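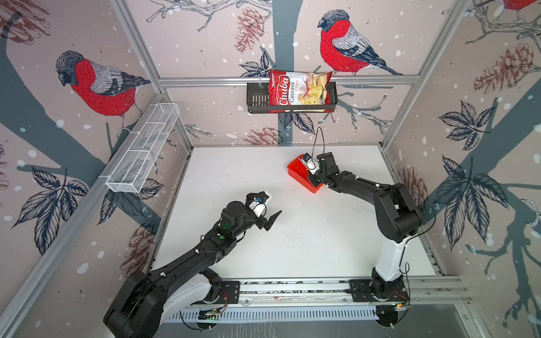

Fig. 1. Red dustpan, wire basket on a rail.

HSK 210 Housekeeping Operations – week 8 notes
Storage and small tools (Villanueva)

Carrying on from the linen count. Finish reading the Katona case before lab, we start with it.

Where small tools live
- point-of-use vs. central closet. Point-of-use = fewer steps, more stuff to buy
- central closet = one set per floor, easier to audit, longer walks
- most mid-size hotels do a mix. Closet for vacuums and mop buckets, point-of-use for pans, brushes, cloths

Katona hotel, 318 rooms, 16 floors. Old setup was one closet every second floor. Attendants were keeping their own brushes in the linen carts, so the inventory sheet was basicaly fiction. Magyar (exec housekeeper) moved to one closet per floor plus hanging storage in each pantry. Took most of January. Reorders for hand tools dropped almost by half – know WHY for the quiz, I'll ask.

Off the floor
Anything that touches the floor gets hung. Bristles bend if they stand on end. Pans crack at the lip. Open wire drains and you can see what's missing from the door. Closed bins hide things, people stop looking in them.

Color coding
- red = restrooms
- blue = general areas
- green = food and bar
- yellow = isolation / special
Different properties swap these around!! Always check the chart on site. Tikgate uses yellow for sinks. Don't argue with the chart.

Restroom tools do not leave the restroom set. Not even for a quick spill in the hall.

End of shift
Empty, rinse, hang, sign. Two signatures if a tool is pulled for damage – attendant and floor supervisor. Damaged goes in the tagged bin, not back on the hook.

Terms: par level, point-of-use, shadow board, pull tag, cross contamination (we did this one in week 2, look back)

For next time
- Noh handout on par levels, both sides
- sketch a pantry for one floor of the Katona, label every hook
- groups of two, bring teh sketch on paper

Office hours moved to 2 p.m., same room.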